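Gripper check, hand-held units, July
Site: Lukumay. Checked by Shabani Makokha

Pivot screws seated: OK
Finger pads, ribs clear: OK, wipe before next shift
Module light: green
Jaw opening: full
Cycle count: 3,000. Pads due at 2,000, overdue. Order from Sustero.

Comment: keep packets spaced on the sheet and smooth out any folds near the pick area.
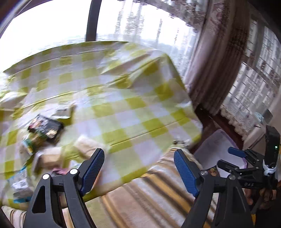
Can one pad be replaced by itself?
Replace both pads on a jaw set together and write the new count on the log.

Open item: pad order, ref. 377.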